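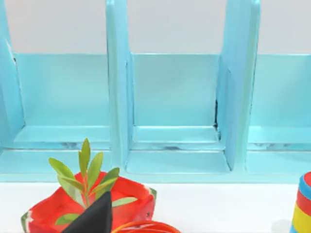 Joni Kemppainen's robot lives in a shared workshop behind a bicycle shop, and most evenings it isn't allowed to touch anything. First it has to practice in a simulator, on a make-believe table that is far cleaner than any table Joni owns.

The project is called Clumer, and the goal is modest. Joni wants a pair of arms that can clear a bench before the next member needs it. Hiyori Ishida, who shares the rent and does most of the swearing, builds the practice tables on her laptop. She stocks them with the sort of junk people leave behind: a trophy, a bottle of olive oil, a marker, a planter dressed up as a watermelon.

"I wanted leaves," she says. "Leaves are rude to robots."

A training run is 1000 attempts, started at bedtime and inspected over breakfast with a certain dread. In September the pair celebrated nine clean pickups in a row, then moved the marker and celebrated nothing for a week.

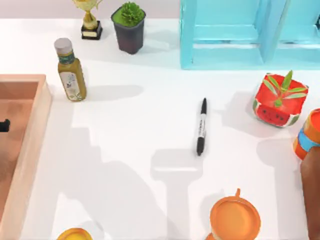
The practice table, with marker, watermelon planter and blue shelf.

The shelf is Hiyori's favorite. Its dividers make narrow work for a gripper, and she can repaint it in a second — more than can be said for the real one, which still has primer on two sides and a dent she attributes to Joni.

He attributes it to version 9 of the software. Version 10 gets the bench on the evening of January 9, 2024, once the band-saw people have gone home.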